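Rule 9

When I came to Brakbridge in April, the rules for the cloth room were two pages long and the second page was almost empty. Eilidh Halliday gave them to me on my first morning. She said, "Please read it as if you hate us."

I did not hate them. I had come from a factory where I checked safety papers for packing machines, and I was glad to have a new job so quickly. But I understood what she wanted. I took the two pages to the kitchen, because I had no desk yet, and I read them with a pencil.

The rules were numbered from one to nine. Rule 1 was about washing the hands. Rule 2 was about hair and sleeves. Rules 3 to 8 were about how to hold the grippers, when to start a fold, how to finish it, and what to write in the log. Then came Rule 9, alone on the second page: If the cloth slips, stop, and mark the fold as failed.

I wrote a question mark beside Rule 9. How much is a slip? I had watched the work for ten minutes through the glass in the door, and it seemed to me that cloth slips all the time. It slips when you look at it.

"Everybody asks this," said Eilidh. "Ask Ruairi. He will tell you it is a feeling."

Ruairi Kerr was the best folder in the room. He worked with one gripper in each hand, and he moved so slowly that at first I believed he was tired. He was not tired. The robot would learn from his folds, he told me, and a robot does not need to see a man in a hurry.

"So what is a slip?" I asked.

He thought about it and closed the left gripper on a pillowcase. "It's a feeling," he said.

I wrote this down, and under it I wrote: not a rule.

The customer was called Nasution, and they had a laundry project with the name Sesetti. They wanted 2000 good folds before the summer. I do not know much about the robot side of it, even now. I know that each fold was recorded from the beginning to the end, that the good ones went to Nasution, and that the failed ones went to them also, in a separate folder, with a short reason. Eilidh cared very much about the separate folder. She said a fold with a wrong label was worse than no fold, and she said it so often that Kirsty Cairns had started to say it together with her, moving only the lips.

Kirsty was quick and cheerful and made 92 folds in her best shift. Ruairi never made as many as that. In her log for that day there was not one failed fold.

I noticed it because noticing it was my work. I went through the logs in my second week, with a cup of tea and the pencil, and there it was, a full column of the word "good" from the top to the bottom. Ruairi's column for the same day had nine failed folds in it. They had used the same towels, on the same table, with the same Drilatow grippers.

I did not want to be the new person who makes trouble. I kept the log in my bag for one night. On the bus I told myself that maybe she had a better hand than he had. It was possible, but I did not believe it, and I slept badly.

In the morning I asked if I could watch her recordings. Eilidh looked at me over her glasses and said yes, and then she pulled out the chair next to hers, and we watched together.

The folds looked beautiful. In the fourth one the corner of the towel came out of the left gripper, only a little, and Kirsty caught it again before it fell. It took less than one second. The fold was finished and it was flat and square, and she had marked it good. In the seventh it happened again. In the eleventh it was the right side.

"She saved it," said Eilidh.

"Yes."

"Is a saved one a failed one?"

I opened Rule 9 and read it to her. If the cloth slips, stop. Kirsty had not stopped. But also I could not say that the cloth had slipped, because I had no sentence anywhere that told me what a slip was. I had written the question mark myself and then I had left it there for two weeks. I felt my face become warm.

We called Kirsty in. I expected that she would be angry, and she was, but not for long.

"It was folded," she said. "Look at it. It's a perfect fold. If my mother folded like that I'd frame it."

"The fold is perfect," I said. "I am asking about the middle."

"But I rescued it! Don't they want to see a rescue? I'd want to see a rescue, if I was a robot."

Eilidh took off her glasses. It was a good question, and none of us three had the right to answer it. So we did what should be done more often in such places - we asked the customer. The person at Nasution was named Ruby-Lee Kerslake, and she had a calm voice and a dog that barked behind her. I explained the matter as well as I could. I read her Rule 9 and I told her about the fourth fold, the seventh and the eleventh.

"Oh, we'd love those," she said. "But not with the others. I need to know they're in there."

"You want a third folder," I said.

"I suppose I do. What would you call it?"

I looked at Kirsty, and Kirsty said, "Rescued." So that became the name.

After this came the hard part. I had to write what a slip was. I tried with numbers first. I wrote that the cloth must not move in the grip more than the width of one finger pad, and Ruairi laughed, in a friendly way, and asked me who would measure it. I tried with words: the cloth moves when the operator did not move it. That was better, but it covered everything, also a sleeve that falls open by its own weight. Ruairi brought me a bath sheet and we sat at the table after the others had gone, and he let it slip for me on purpose, again and again, fast and slow, from the corner and from the edge. Each time I had to say "slip" or "no slip" before he said it. At the beginning we agreed on half of them. At eight in the evening we agreed on nearly all.

"Now," he said. "What were you looking at?"

I had to think. I had not been looking at the cloth as a whole. I had been looking only at the place where the pads met, and at what was between them.

"If it is the same piece of cloth between the pads," I said. "The same threads. Before and after."

He put down the grippers. "Write that," he said. "Before you forget it and call it a feeling."

The new Rule 9 is longer than the old one. It says that a slip has happened when the cloth between the pads is not the same cloth that was there when the pads closed. It says that the operator may stop, and mark the fold as failed, or may take the cloth again and finish, and mark it as rescued. It says that no fold with a slip in it can be marked good, also when the result is flat and square. The last line was a wish of Kirsty's. It says that the count of good folds will not be read aloud at the end of the shift. I had not known that it was read aloud. When she told me, I understood the full column much better than before.

She went through her 92 recordings again, alone, on her own wish. She moved a lot of them. She did not tell me how many and I did not go to look, though I could have.

There was one more discussion, and it was about the floor. I wanted a Rule 10, that nothing may lie on the carpet in the room during recording. Ruairi said that the carpet was not the cloth. Eilidh said that real laundries have things on the floor, and real houses too, and that she did not want a room so clean that the robot would be surprised by life. I lost that one, three to one. I have written Rule 10 so that it speaks only about the place where the operator stands, and I look at the rest of the carpet and keep my mouth closed.

A rule is easier to believe in when you have a case that everybody can look at, so I chose one and put it on the last page of our booklet, which has more pages now. It is from a fold by Kirsty, with the white waffle towel that has the gray bands of diamonds and zigzags. The left gripper has the top corner and pulls it up to a small peak, and in front the two black pads are closed on a thin fold of the edge, with a few dark threads between them. Those threads are what I ask the new people to find first. Some of them find instead the yellow thing like a banana, far back under the desk, and they look at me, and I tell them to please read Rule 10.

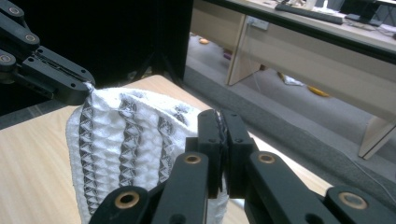
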